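Rewrote our bathroom rules for the robot today, 20 January 2020, and I have opinions. Thread.

---

1/ Background for new followers: I write the house rules for the humanoids at Galturley. House rules are the boring layer on top of the safety standard. The standard covers force limits and e-stops. It has nothing to say about hand towels.

---

2/ Our old rulebook had 101 rules. Banafsheh Daneshvar printed it, read it on the train, and handed it back with most of it crossed out in green pen. She was right about nearly all of it and I'm still a little sore.

---

3/ So we're going room by room. Kitchen got done last June. Bathroom is this month, and it's down to 27 rules. I'd love to get it to 13 but Khang Vi keeps finding good reasons to put things back - more on him in a minute.

---

4/ First rule that survived everything: one hand works, the other hand stays open and where you can see it. If the right hand is on a towel, the left has no business resting on the bar, the wall or the counter. Boring rule. Love it.

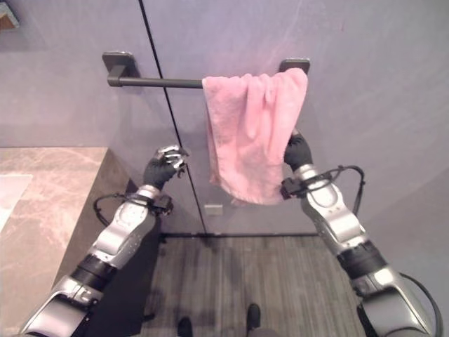 ---

5/ The second one took us a whole afternoon. "Don't pull on fixtures." OK, but what's a pull? A towel that's snagged feels a lot like a towel that's just heavy. We ended up writing: if it doesn't slide, let go, look again, try from the other side. Four tries max, then ask a person.

---

6/ Shahab Shirazi wanted a number in newtons there. I get it, I really do, but towel bars are held up by whatever screws the last owner had in a drawer. You can't put one number on that! We put the number in the tuning notes and kept the plain words in the rule.

---

7/ Sinks. Oh boy. Sinks have their own page.

- Look into the basin before either hand goes over it
- Anything in the drain is a person's job
- Faucet handles get moved slowly, and only if the task says water
- Cups with toothbrushes stay put unless the task names them

---

8/ That last one is Khang's. He says people will forgive a puddle on the floor, but they will not forgive a robot hand on their toothbrush. I argued for maybe ten seconds and then thought about my own toothbrush.

---

9/ Feet! The old rulebook barely mentioned feet. Everybody writes rules for hands because hands do the interesting stuff. The new one says feet are set before the reach starts, and if you need to reach farther you bring the hands back first and THEN step. No stepping mid-reach at a counter, ever.

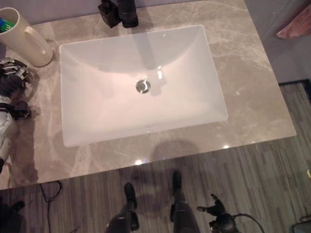 ---

10/ Cables are still the messy part. Moataz Ashour's line is that any cable you can see is a cable you can catch on something. So there's a check before every session now, with a person's initials on it. Takes a minute. People grumble. Fine.

---

11/ Also new: shiny surfaces. Polished stone throws back every ceiling light, and a shadow on it can look like a thing. The rule is don't treat a dark patch as an object until you've looked at it from a second angle. Same for bright spots and water.

---

12/ Someone asked if we just copied the Laltley guidelines. Nope, but I read them twice and stole the layout. One rule per line, a verb up front, and who to call at the bottom of each page. If you write this kind of stuff, steal it too.

---

13/ What I'd do differently - get the people who clean bathrooms for a living in the room on day one. Jacobus Van der Merwe did hotel housekeeping for years before he came to us, and he fixed our towel section in one coffee break. Fold direction, wet ones never go over dry ones, all of it.

---

14/ Laundry room is next. If you've got rules for lint traps, my DMs are open.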